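Do I really need a bin just for solenoids?

Posted October 30, 2026

I have been suspicious of sorting systems for most of my adult life. My father had a wall of little drawers in the garage, each with a label, and he could never find a fuse. So when Delyth Hughes told me over coffee that my whole problem with the workbench was that I didn't have "a home for every part," I nodded and changed the subject. 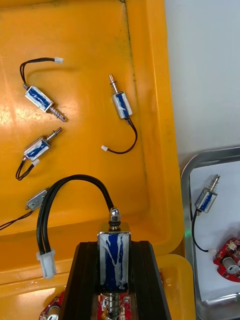

Then in September I ordered the same pack of solenoids for the second time, with the first pack still sitting under a pile of cable, and I had to admit she had a point. Not a big point. But a point.

If you don't mess with this stuff, a solenoid is a coil that yanks a metal plunger when you put power through it. The spring pushes the plunger back when you let go. They turn up in door locks, vending machines, pinball tables. Mine are the kind with a blue face and two black wires ending in a little white plug, and those wires are the trouble. Drop a handful in a drawer and by the next morning they have braided themselves together. I've read the advice about twist ties. I tried twist ties. Now I have twist ties all over the floor.

The sorting craze has its own shopping list, naturally. There's a divided case from Enov that people in the forums swear by, and I bought one. The compartments are lovely if everything you own is the size of a screw. A solenoid fits if you bend the wires double, which I don't like doing right where they come out of the body. Ankit Maurya says he has bent his for years and never lost one. Ankit also says he has never had a flat tire, so take that however you want.

What I ended up with is a big yellow-orange plastic bin and a metal tray next to it. No dividers. The solenoids lie in the bin with some space between them, wires flopped wherever they want to go, and anything I want to look at again goes in the tray. I can see the lot from my chair. That is the entire system, and I'm a little embarrassed to be giving it a blog post.

Is it better than the drawers? For this, yes. For resistors it would be a disaster. I also don't buy the claim, which I keep running into, that a tidy bench makes you work faster. I spent an evening tidying and got no work done at all. Babita Sandhu's bench looks like a recycling truck tipped over on it, and she finished her coin sorter 2 months before I finished anything.

A few things I'd pass along anyway. Get a bin with high walls, or the plugs hang over the side and catch on your sleeve. A bright color helps, because black wire disappears on a dark bottom. Push each plunger with a finger before you put it away and feel whether the spring brings it back. I had one that stuck and I'd been blaming the code for a week.

The Enov case now holds tea bags. Eight to a compartment, if anyone wants to know.

Next month I'm supposed to do the same for the connectors, and I already don't want to.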